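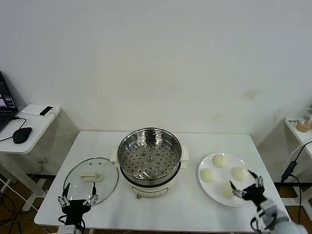 **Did the spring cooking classes reach the people the grant was meant for?**

Mostly. Of the 64 adults who signed up, 18 were referred by the Driser clinic, and the rest came through the food pantry or heard about it from a neighbor. We had hoped for more clinic referrals and are working on that (see "Referrals").

## Progress report, Kamath Community Kitchen

Prepared by Benedicta Agbeko, program manager
1 June 2023

### Classes

Each course runs seven weeks, one evening a week, with 20 places per group. The evening group filled first in both rounds. The late morning group was slow to start and had empty places until we moved it back half an hour so parents could get there after school drop-off.

The course now covers beans and grains, soups, steamed and baked breads, eggs, vegetables, reading a food label, and planning a week of meals on a budget. Label reading used to be the first session. People found it dry and some did not return, so it now comes sixth, and attendance in the early weeks has been steadier.

Participants asked for more recipes that work without an oven. Several rent rooms with only a hot plate or one small appliance. We rewrote the recipe packet with this in mind, and the new version went out in the second round.

### Referrals

The clinic's paper form was getting lost between the front desk and us. We now use a shared sign-up page on Skilluvo, and the clinic's diabetes nurse enters names herself. It has been in place for one round, so it is too early to say how much it helps. We would like to report on it properly next time.

### Spending

Groceries cost more than planned, mainly eggs, oil and flour. We covered the difference from the printing line, which was underspent after we switched to a shorter packet. Rent and instructor pay are on budget. We have not touched the equipment reserve and would like to carry it forward.

### Problems

The walk-in cooler at the Grurulell Street site failed in the second round. We moved two sessions to dry goods and lost some produce. The landlord has replaced the compressor.

We are still short one Spanish-speaking instructor. Two people applied, and one withdrew when she saw the evening hours. The other is interviewing with us this month.

### Next period

The next round opens in August. Before then we plan to:

- finish the Spanish recipe packet
- hire the second instructor
- call everyone who dropped out and ask why
- agree with the clinic on who follows up when a referred patient does not show

We also need a decision from you on the equipment reserve before the sign-up page opens. A short email is enough.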